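About Tutwood
By Tania Akanda
Aug 25, 2021

We're a shared workshop in Broltport, and most of what goes on here is people slowly building robots (very slowly, in my case!). It began with six neighbors and one long bench, and there are almost 169 of us now, which still makes me smile when I unlock the door.

The big project at the moment is Menon, a homemade arm that we hope will someday tidy a table without any help. The first version came together in a garage over in Prastbridge, and it has been rebuilt more often than I'd like to admit.

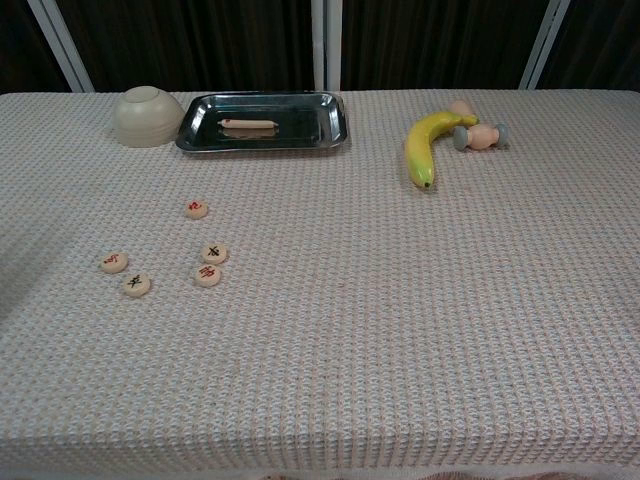 Beginners are as welcome as anyone, and if you've never held a soldering iron, somebody will happily sit down with you and a cup of tea until it feels all right. Come by any evening in August and stay as long as you like.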